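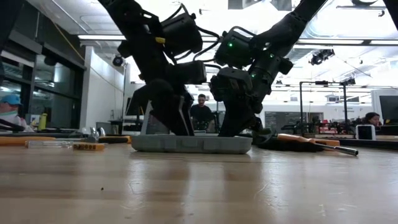
Arrumar as ferramentas de mão

Sexta-feira, 30 de janeiro

Andava a adiar isto desde o outono. As ferramentas de mão tinham chegado àquele estado em que se encontra sempre tudo menos o que se procura, e eu já tinha comprado duas vezes a mesma chave de fendas por achar que a primeira se tinha perdido. Não se tinha perdido. Estava na gaveta dos cabos, embrulhada num deles.

Comecei por pôr as coisas em cima da bancada. Já experimentei arrumar gaveta a gaveta e o que acontece é que as coisas mudam de gaveta e a confusão fica igual. Com tudo à vista demora mais a começar, mas depois anda depressa. Contava gastar a tarde inteira e gastei 90 minutos, com uma pausa para café pelo meio.

O grosso do que uso tem cabo cor de laranja. Não foi uma escolha pensada. A primeira chave veio assim, a seguinte comprei na mesma loja, a Söderlund, e quando dei por isso o martelo e a fita métrica também eram laranja. Tem uma vantagem prática: numa bancada de madeira clara vê-se um cabo laranja do outro lado da sala. Antes tinha um conjunto de cabos pretos e passava a vida a confundi-los com os cabos elétricos, que também são pretos e andam sempre enrolados por cima de tudo. A desvantagem é que todas as chaves parecem a mesma quando estão dentro de uma caixa, com a ponta para baixo. Resolvi isso com etiquetas, mas já lá vou.

A caixa é de plástico cinzento claro, com os compartimentos moldados. Gosto dela e ao mesmo tempo irrita-me. Os compartimentos foram feitos para um jogo de ferramentas que já não existe completo, e portanto há buracos com uma forma muito precisa onde nada do que tenho encaixa. Durante uns tempos tentei respeitar os moldes. Desta vez desisti e usei os compartimentos pelo tamanho: no maior vai o que pega em coisas, nos compridos vão as chaves, nos pequenos vai o que cair. Funciona melhor do que o plano original, pelo menos para mim.

Pensei em comprar um tabuleiro novo, daqueles com divisórias que se mudam de sítio. Vi um da Nastico no catálogo, referência 3677, que tinha as medidas quase certas. Faltavam-lhe 15 milímetros para caber na prateleira, e já sei como acabam as histórias em que faltam 15 milímetros. Fica para outra altura, ou para outra prateleira.

Quanto à ordem, a regra que segui foi a da frequência. O que uso todas as semanas fica à frente e ao alcance da mão. O que uso uma vez por mês fica atrás. O que não uso há um ano vai para uma caixa de cartão com a data escrita na tampa, e em abril decido se fica ou se vai embora. É uma regra antiga, li-a num sítio qualquer, e falha num ponto: há ferramentas que se usam uma vez em cada três anos e que nesse dia fazem uma falta enorme. O saca-rolamentos, por exemplo. Esse ficou, apesar da regra.

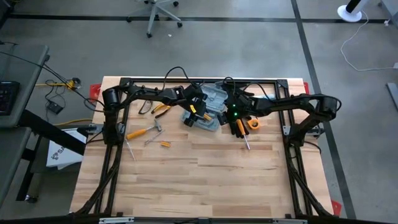 O martelo foi o que me deu mais trabalho a colocar. É pesado, tem uma forma incómoda e não cabe na caixa de maneira nenhuma. Pendurado na parede fazia barulho sempre que alguém fechava a porta. Deitado na gaveta empurrava o resto para o fundo. Acabei por lhe reservar um canto da própria bancada, do lado esquerdo, e por enquanto fica assim. Sou dextro e toda a gente me diz que devia estar à direita, mas à direita pego nas chaves, e pego muito mais vezes numa chave do que num martelo.

Os alicates ficaram junto dos óculos de proteção. Foi de propósito. Corto arame e abraçadeiras com os alicates e é exatamente nessa altura que devia ter os óculos postos e não tenho. Se estiverem ao lado, tropeço neles. Os óculos são de armação preta, simples, dos que se compram em qualquer loja de ferragens -- tive uns melhores, com lentes antiembaciamento, e ficaram esquecidos num comboio entre Meddale e Skallside. Estes riscam-se com mais facilidade e por isso não os deixo com as lentes viradas para baixo.

Os alicates, já agora, são os únicos que saem da família: têm laranja e amarelo nos cabos. São os mais antigos de todos e os que fecham melhor. Levaram uma gota de óleo no eixo e um pano. Não lhes fiz mais nada.

A fita métrica é pequena, das de bolso. Tenho outra, comprida, que só serve para medir divisões e que passa a vida no armário da entrada. A pequena chega para quase tudo o que se faz em cima de uma mesa. Verifiquei-a contra a régua de aço, coisa que recomendo a quem tenha deixado cair a fita ao chão mais vezes do que gostaria de admitir. O gancho da ponta tem de ter uma folga mínima, é mesmo assim que é feito, e durante anos julguei que era defeito. Cheguei a fixar o de uma fita antiga com uma gota de cola e passei um mês a cortar prateleiras curtas.

Nas chaves de fendas fiz a limpeza a sério. Havia várias com a ponta comida, daquelas que já só servem para abrir latas de tinta. Guardei uma para as latas e deitei fora as outras. Uma chave gasta estraga o parafuso, depois o parafuso estragado não sai, e perde-se uma tarde por causa de uma coisa que custa pouco a substituir. Das que ficaram, a de haste comprida é a que mais uso, mesmo quando não preciso do comprimento. Dá melhor mão.

As etiquetas. Experimentei caneta no cabo, que sai com o suor. Experimentei fita de papel, que descola. Agora uso fita impressa, colada na base do cabo, com o tipo e a medida em letras pretas. Fazem-se depressa e leem-se bem com pouca luz. O erro que cometi foi imprimir todas de seguida antes de decidir o que queria escrever, e sobraram-me tiras com medidas de chaves que já não tenho. Se alguém precisar de uma etiqueta para uma Torx 10, é só dizer.

Falta falar dos cabos e das miudezas. Os cabos continuam a ser o meu ponto fraco. Enrolo-os, prendo-os com velcro, e na semana seguinte estão outra vez num monte. O que melhorou foi ter aceitado que precisam de um lugar mau e grande em vez de um lugar bom e pequeno. Há um balde debaixo da bancada. Tudo o que for cabo vai para o balde. Quando o balde enche, despeja-se e escolhe-se. Com os tubos de plástico faço o contrário, esses têm de ficar esticados, senão ganham a curva e depois não há maneira de os endireitar.

As miudezas -- grampos pequenos, anilhas, uma peça de metal que guardo há tempo de mais para a deitar fora sem saber de que é -- foram para frascos de vidro com tampa. Os frascos são de compota. Ficam numa fila só, nunca em duas, que na fila de trás nunca mais ninguém mexe.

No fim passei um pano húmido pelo tampo. É feito de tiras de madeira clara, coladas umas às outras, e não gosta de água, por isso foi um pano bem torcido e logo outro seco por cima. Para as nódoas de óleo uso um pouco de bicarbonato, deixo estar e esfrego no sentido do veio. As marcas pequenas já não saem e deixei de me ralar com elas. Uma bancada serve para se trabalhar em cima.

Duas notas para quem quiser fazer o mesmo. A primeira é ter um caixote do lixo ao lado antes de começar, e não a meio, quando já se anda à procura de um saco com as mãos sujas. A segunda é não comprar caixas antes de arrumar. Comprei caixas primeiro durante anos e acabei com um armário cheio de caixas vazias, que também tiveram de ser arrumadas.

Na próxima semana trato das brocas. Estão todas no mesmo saco, as de madeira e as de betão, e preciso de um calibre que ainda não descobri onde pus.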